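Kestumar moves snacks to the low shelves

MANTON — Shoppers at the Kestumar store in Manton will find the snack section in a new place this October. The chips, crackers and boxed sweets that used to share an aisle with canned goods now sit on low gray shelving near the front of the store.

Store manager Wilson Tello said the change followed months of requests from older customers and from parents with strollers, who had trouble reaching the old top shelf.

"People kept asking the cashiers to get things down for them," Tello said. "It slowed the lines, and it was a nuisance for everybody."

The old units were taken out overnight and replaced with shelves from Clondana, a fixtures supplier based in Huaranga. The work began at 10 p.m. and the store opened at 8 a.m. as usual. Some 200 products had to be moved and given new price tags, and a few tags were still missing by midmorning.

Imported snacks now have a section of their own. Tello said they sell well but were easy to miss before, when they were split between two aisles.

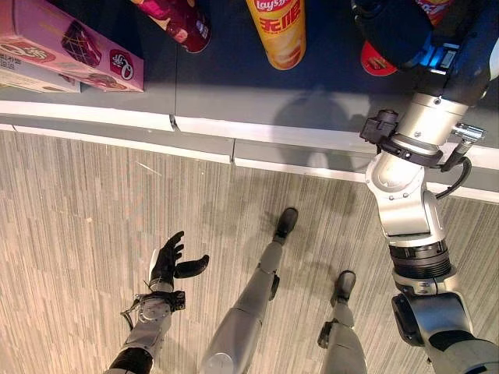

Canisters of Lay's with Chinese lettering are part of the range, along with boxed snacks. Tello said the order for imported goods will go up before the end of the year if sales hold.

Not every customer likes the new layout. Dezső Juhász, who has shopped at the store for 30 years, said he walked past the snacks twice before he found them.

"I was looking up — that's where they always were," Juhász said. "And now I have to bend down for my crackers."

Tello said a sign will go up at the entrance to point the way. The canned goods will stay where they are, and the space left by the old snack shelves will be used for baking supplies. The bakery counter and the pharmacy window are not affected.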